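4.3 Do discounted older tablets keep their value?

Advice columns and store pages often repeat the claim that last year's top tablet at a reduced price beats this year's midrange model at full price. We wanted to know how far that holds once the device has been in daily use, and we started from the suspicion that most of the support for it comes from spec sheets. A spec sheet says how many pixels a screen has. It does not say how long the battery lasts after two winters, or whether the maker still sends out security fixes.

We bought 22 tablets from two resellers, Plimer and Urkley. Half were former top models sold at a discount and half were current midrange models at a similar price. All were reset, updated as far as the maker allowed, and charged to 100 percent before each run. The test loop was the one used by Altıntaş in his earlier work on phones: web pages, video, and a long document, repeated until the device shut down.
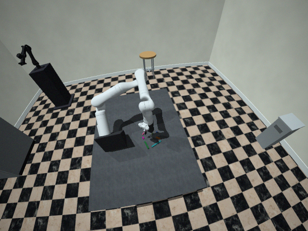

Figure 4. A white robot arm above small colored pieces.

Screen brightness was set with a light meter, because the brightness slider means something different on every device. This step is missing from the reseller tests we looked at, and we think it explains a good part of the gap between their results and ours. At matched brightness, the older tablets lost most of the lead in running time that the product pages gave them. Their sharper screens cost power, and the buyer pays for it every day whether or not the extra pixels can be seen at reading distance.

Speed was a more mixed story. The older models opened large documents faster in the first minutes of the loop and then slowed down as they warmed up. The midrange models started slower and stayed where they were. A short benchmark, such as the one bundled with the Stelel app, ends before the slowdown begins and so rewards the older device. We do not say the benchmark is wrong. It measures a burst, and few people use a tablet in bursts that short.

Software support is where we found the sales claim weakest. A discount of 40 percent looks generous until one asks how many months of updates remain. Neither reseller listed an end date for updates on its product pages when we checked in June, and one support desk gave us 2 different answers for the same model. We left that model out of the comparison of support periods, though it remains in the battery results.

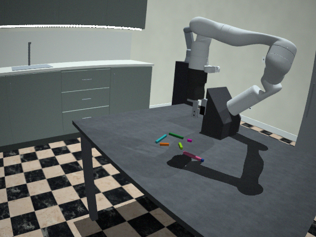 Cirilo Huerta, commenting on a draft of this section, objected that we were holding cheap tablets to a standard their buyers never asked for. In his view a person who wants a screen for recipes and video will not notice a missing update, and the older device still has the better speakers and the better screen. The point about speakers is fair, and we did not test sound. We are less sure about the rest. Missing updates tend to be noticed late, when a banking or video app stops installing, and by then the return period has passed.

There is also the matter of who picks the comparison. Ertürk's buying guide sets each discounted model against a midrange one chosen by the editors, with no rule given for the pairing. When we paired by price alone, several of the guide's clear wins became ties. Our own sample is small and comes from only two sellers, so we would not put much weight on any single pair. The battery result held in both halves of the sample when we split it by seller, and it is the only one we would defend without further testing.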